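Mitsotakis-Vlachou staged regrasping

Mitsotakis-Vlachou staged regrasping (MV regrasping) is a method for teaching two-armed robots to handle household objects that hang, nest or lean against one another.

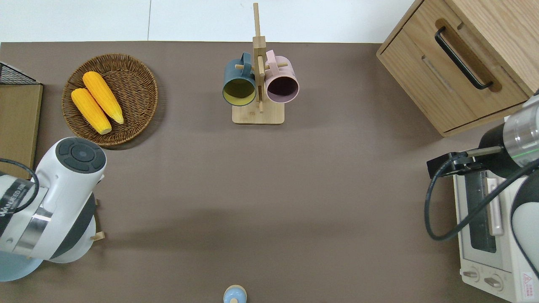 Tabletop with two arms, a mug tree holding two mugs, and a basket of corn, seen from a head-level camera.

The method splits a recorded demonstration at the points where contact between gripper and object changes, and trains a separate correction model for the short interval on either side of each split. It is most often discussed in connection with the mug tree problem, in which a mug must be taken off a peg without disturbing its neighbor.

Background

Policies trained by imitation usually predict a short run of future arm motions from camera images and joint readings. Errors tend to be small while the arm moves through free space and large in the moments before and after a grasp. A mug handle looped over a peg makes this worse. The gripper has to lift along the peg before it can move away from the post, and a deviation of a few millimeters is enough to drag the stand across the table.

Earlier work treated such failures as a shortage of data. Fotini Politis argued that added demonstrations mostly repeated the easy portions of the task, and that the contact intervals stayed underrepresented however many episodes were recorded. The first full account of the method was released as a technical report dated 28 Aug 2020.

Method

Training proceeds in two passes. In the first, a base policy is fitted to complete demonstrations. In the second, each demonstration is cut automatically using changes in gripper opening and wrist load, and an interval of 10 frames is kept on each side of every cut. A correction model is trained on these intervals only. It takes the same camera views as the base policy and outputs an offset to the commanded wrist pose.

At run time the two outputs are blended by a gating value between zero and one. The gate is learned from the cut positions and rises as the gripper nears an object. When one arm is in a contact interval, the other is held at reduced speed. This rule was added after early trials in which the idle arm drifted into the workspace of the active one.

A regrasp is called when measured wrist load departs from the predicted load for longer than a fixed time. The arm then backs out along its own recorded path to the last cut and begins the stage again. No more than 8 regrasps are allowed per episode, after which the episode is counted as failed.

Data

The reference data set, Skurura, contains 2,411 teleoperated episodes, of which 2,000 are used for training and the rest for validation and testing. Objects are placed on a plain table between the arms. The tasks include hanging and removing mugs, moving food items in and out of a basket, and opening a drawer or an oven door. Object positions are changed between episodes, and items not needed for the current task are left on the table as distractors.

The recordings were made with Tiline, a teleoperation package that logs both arms on a common clock. Each episode carries a one-sentence instruction and a success label assigned by the operator. A February revision of the data set corrected a timing offset in the right wrist camera and withdrew the episodes in which the offset could not be recovered.

Results

On mug removal, staged regrasping succeeded more often than the base policy alone and displaced the stand less. Gains on basket tasks were small, as the base policy already handled them well. On drawer opening there was no measurable difference. Removing the gate and applying the correction at all times gave results worse than the base policy, with visible oscillation of the wrist in free space.

Limitations

The splitting step depends on a clear load signal and does poorly with very light objects. Back-out motion assumes that nothing has moved into the recorded path, so the method is unsuited to shared workspaces. A later variant, Coltix, replaces the load threshold with a learned detector but requires hand-labeled cuts.

See also

Imitation learning
Bimanual manipulation
Residual policy learning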